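4.2 The open day at Seltusham

Figure 3. Meeting-room table during the open day, seen from the hand-held gripper.

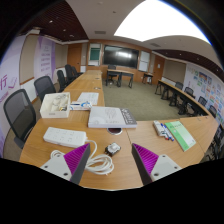

Joyce Mutiso asked at the outset whether visitors would learn more from holding the gripper themselves or from watching a trained operator, and suggested that the answer might differ between those who use such tools at work and those who had never met one. Her question shaped the order of the day. The first session was given over to watching, the second to handling, and the discussion was held back until both were over.

The open day took place on September 8, 2022 and was arranged jointly by the Kariuki group and the Dundevham partners. In all, 119 people registered. Each was given a short printed guide and was asked to fill in a form on leaving, and 100 forms were returned. The forms asked what the visitor had expected, which tasks had seemed easy or hard, and whether they would be willing to return for a longer trial. No names were collected.

Office objects were chosen for the handling session in place of the blocks and cups used in our February trials. Visitors had told us then that blocks gave them little sense of what the tool was for. The table in Figure 3 held, among other things, a white power strip with its cable in a loose coil, a small plug adapter, a thick book and an open storage box of small items, with a whiteboard eraser and several markers on the adjoining section. These differ a good deal in what they ask of the hand. A marker may be pinched almost anywhere along its length, whereas a cable changes shape as soon as it is lifted, and a thick book lying flat offers no easy edge to a two-fingered tool.

Visitors were free to choose their own object and their own way of picking it up. Staff gave no advice unless asked. This was a departure from the Clisiletti protocol, which sets a fixed order of tasks, and it has a cost: the sessions cannot be compared item by item with those in Section 3. We accepted this cost because the purpose of the day was to observe how people approach the tool when they are left to themselves. Over the whole day the handling session produced 2611 separate attempts, all of which were kept, including those that were given up part of the way through.

Three points from the forms deserve mention. First, many visitors wrote that they had expected the fingers to be stiff and were surprised that the ridged pads gave way around an object. Secondly, the cable was named most often as the hardest item – more often than the book, which our own staff had expected to come first. Thirdly, several visitors reported that they had stopped looking at their own hand after a few minutes and looked only at the tips of the fingers. We have no measure of gaze from this session and can offer the remark only as it was made.

The discussion which followed ran well past its allotted time. Much of it concerned the watching session, which some visitors found too long and others described as the part they had valued most. The forms do not settle the question raised by Mutiso, as few visitors stated whether they had used similar tools before. A line asking for this has been added to the form for later visits to Seltusham, and the order of the two sessions will be reversed for half of those attending.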